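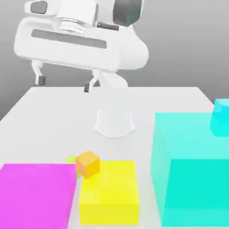
Retaking the audit paper in May, worth switching providers?

kwieser_93
So I got my result back and it's a fail on audit, by a hair. Passed tax and reporting fine, which makes it sting more. My firm (Siregar, the Kaltport office) pays for one resit but not for a new course. I did the Uteo online package last time and I liked the tutor but the mock marking was slow, like two weeks slow. Undavero wants 624 for their revision course and I'd be paying that myself. Has anybody here done both?

ledgerlegs
Did both! Uteo for the first try, Undavero for the second, and I passed the second time, but I also studied twice as hard so who knows. The Undavero question bank is huge (2882 questions, I never got near the end) and a lot of them are the same thing with different numbers. Marking came back in three days though.

Jozef H
Save your money. You failed by a hair, you don't need a whole new course, you need to write more full answers against the clock. I trained people for years and the ones who fail audit nearly always know the material. They write "check the invoices" and stop there. Say which invoices, what you're matching them to, and what it tells you.

kwieser_93
OK that's painfully close to what my manager said. My risk answers were fine, it was the procedures that sank me.

ledgerlegs
@Jozef H sure, but who's going to mark those answers? You can't tell your own are vague, I couldn't anyway. That's what I was paying for.

Jozef H
Ask someone a year ahead at the office. Costs you a coffee.

ElfriedeHub
Not everyone has an office like that, Jozef. In ours the seniors are out at clients from January on and you'd be lucky to get an email back. I'd ask Undavero if they sell the mocks on their own. They did when I sat it, I paid 300 for four marked papers and skipped the videos.

kwieser_93
Oh, I didn't see that on their site! Will call them at lunch.

gsimon
Also ask HR about study days for the resit. Mine gave me three but only after I asked, and it wasn't written down anywhere.

kwieser_93
Called. Marked papers are still a thing, same price, but you have to book by phone. Going with that plus the old Uteo notes. Jozef, I'm still going to bug one of the seniors with the procedures questions.

Jozef H
Good. Do the first one this week, before you feel ready for it.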